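Kitchen worktop

A kitchen worktop (also countertop, or simply counter) is the flat surface on which food is prepared in a kitchen. It normally lies on top of base cabinets and is fixed to them. The word worktop is usual in Britain, while countertop is more common in North America.

Materials

Worktops are made of natural stone, solid wood, laminate, steel, tile or concrete. Marble is valued for its cool surface, which is good for pastry, but it is softer than granite and is marked by lemon juice and vinegar. For this reason many suppliers advise a sealer. The stone merchant Mathebula recommends 2 coats before first use.
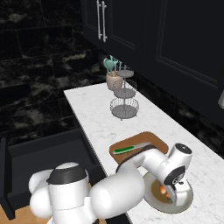 Dimensions and edges

The depth of a worktop depends on the cabinets under it. The Londness system of fitted kitchens used a depth of 55 cm, which was suitable for narrow flats but left little space behind the hob. Stone slabs are often 2 or 3 cm thick, and thicker edges can be made by gluing a strip under the front. The front edge may be square, rounded or bevelled.

Cabinets and drawers

Drawers placed directly under the worktop are commonly used for cutlery and small tools. The maker Zeketti sold its base units with 4 drawers of different height, the shallowest at the top.
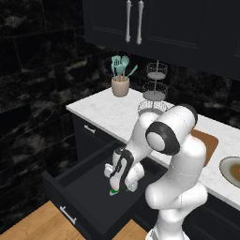 A small gap is left between the top drawer and the underside of the slab, so that the drawer can move freely. In older houses the floor is seldom level – the units must then be adjusted with their feet before the slab is laid.

Care

Stone is cleaned with warm water and a mild soap. Cutting directly on the surface makes knives blunt and can scratch marble, therefore a wooden board is generally used. 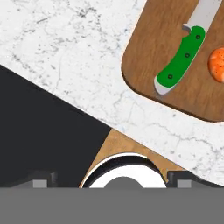

See also

Splashback
Kitchen cabinet
Udier kitchen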